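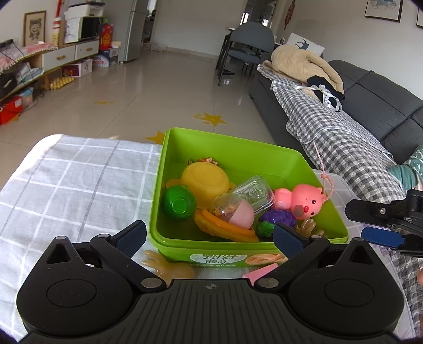

**Pacita Calimlim**

Small toys today. The big ones were finished in February and have mostly stayed finished. I'm posting as I go because a few people asked how I sort the little stuff, and my last thread on it was mostly complaints.

---

Working at the table with the grid tablecloth on. Small toys show up well on white and they don't roll as far on cloth. When I'm done I can pick it up by the corners and shake the crumbs out over the balcony.

---

The box is a biscuit box. Lime green plastic, coconut milk flavour, rolled biscuits on the label. The biscuits went fast. The box has been on toy duty ever since and I've never taken the label off.

---

I did buy proper bins once, from Gallegos. They were too deep. Anything small went to the bottom and the kids tipped the whole lot out on the floor to get at it. A shallow-ish box they can dig through with one hand works better in this house.

---

Rule for the green box: it holds capsule machine toys, little figures, play food, and anything stretchy. No building bricks, no puzzle pieces, no crayons. Bricks have their own drawer. Puzzle pieces go straight back to the puzzle or into the envelope on the fridge.

---

Yellow bowl. It belongs with the play kitchen, but it gets used as a hat, a drum and a cage for other toys, so it lives here now. I've stopped moving it back.

---

It goes in upside down. Right side up it fills with bits of paper and tiny parts and you have to empty it every time.

---

The green melon ball stays. It's light, it doesn't break anything, and it is the only ball I allow indoors.

---

Pink pig with the cord on its head also stays. I asked if the cord could come off because it tangles with everything. The answer was no, loudly. So the pig goes in last, near the side, with the cord on the outside. Then you can lift the pig out without bringing half the box with it.

---

If you have a lot of toys with strings, loops or key chains, do those last too. Putting them in first was my mistake for about a year.

---

Rubber hands. The amber see-through kind. They pick up hair and dust from everything they touch. Wash in lukewarm water with a drop of dish soap, rinse, lay flat to air dry. Don't use a towel, you'll just put lint back on.

---

Don't leave them against a painted wall or on a wood shelf either. Ask me about the mark next to the hallway switch. Toothpaste did nothing for it. I ended up touching in the paint.

---

Ariel Fajardo downstairs told me he keeps his kids' stretchy toys in a jam jar with a little cornstarch. I tried it. They stop sticking to the other toys, but they also stop sticking to anything, and I got complaints. Washed it off again.

---

Capsule toys. I kept every capsule for a long time because they seemed useful. Paint pots, seed starters, snack cups. I used them for none of those things.

---

Now a capsule stays only if something lives in it. The one with the pink bottom is staying for now. If it's empty next time I sort, it goes in recycling.

---

Same idea with the clear plastic containers that have molded compartments. They look like they should be good for something. I give each one a month. Beads have been promised for this one – we'll see.

---

The grape toy is play food, so technically it could go to the kitchen set. I asked where it should go and was told it's the pig's lunch. Fine. Green box.

---

Paper and cards. The little cards that come with capsule toys turn up everywhere. I keep one if it shows how the thing goes together, and it goes in the envelope on the fridge with the puzzle pieces. The rest go.

---

Crumpled colorful bits go in the trash after I've opened them up. Always open them first. I once threw out a folded note that was "a ticket to the moon" and I am still hearing about it.

---

Break. Coffee. It's just after three and the house is quiet.

---

Someone asked in the replies how long this takes. I set a timer for 55 minutes and stop when it goes off, wherever I am. If I don't set one I start on the shelf as well and dinner is late.

---

Someone else asked about the yellow stars on the floor. They're stickers, straight on the tile. They were meant to be parking spots for the toy bins. Bins get parked next to the stars, or near the stars, but it did help with keeping the walkway clear.

---

They mop fine. When you want them up, warm the edge with a hair dryer and lift with an old card. Cooking oil takes off whatever glue is left. Test a corner tile first, especially if yours are light like these.

---

Clear bins: keep the lids with the bins. I used to stack all the lids behind the sofa to save space and then I could never match them. Now a lid comes off, gets put down beside whatever I'm working on, and goes back on before I start the next thing.

---

Labels on the clear bins are just masking tape and a marker. I tried printed ones from Clakari. They curled after one wipe with a damp cloth. Tape is easy to change when the contents change, and the contents always change.

---

For kids who can't read yet, draw the thing on the tape. My drawing of a car looks like a shoe. Everyone here knows it means cars.

---

Giveaway bag. The Nallalard community room takes small toys if they're clean and complete. They don't take anything sticky, anything with a missing part, or soft toys without a care tag. Check before you carry a bag over, I've carried one home again.

---

Address for those who asked is 1565 Gasia Road, side door. There's a shelf inside for toys and a separate one for books. Ring if the door is shut.

---

I let the kids choose what goes. 2 things each, no arguing from me about which ones. More than that and they get upset and start pulling things back out of the bag, and then I've made it worse.

---

Last time one of them picked a dinosaur I was sure was a favorite. I put it on the high shelf for a week in case. It was never mentioned, so over it went.

---

Order I pack the green box, for whoever wanted it written down:

- flat and hollow things at the back
- balls and round things beside them
- containers in the middle
- figures along the side
- small textured or sticky things last, toward the front

---

The sticky ones at the front is so they can be grabbed without touching the rest. It also means I can see at once if one has gone missing, and then I go and check the ceiling.

---

Don't fill it to the rim. If the lid has to be pushed down, the kids won't put it on at all, and then the box gets knocked over and you start again.

---

Cleaning the box itself: empty it, warm soapy water, soft cloth, dry it properly before anything goes back. I skip the label side or just pat it. It has held up well for a food label.

---

Question from Ariel, who is apparently reading this downstairs: do I rotate the toys? Yes, but only the big ones. One bin goes up in the closet and another comes down. The small ones stay out all year because they take up so little room.

---

Timer's gone. The shelf can wait. Next thread will be the play kitchen, which is missing most of its spoons. If any of them are at your place, please send them back with the lunch boxes.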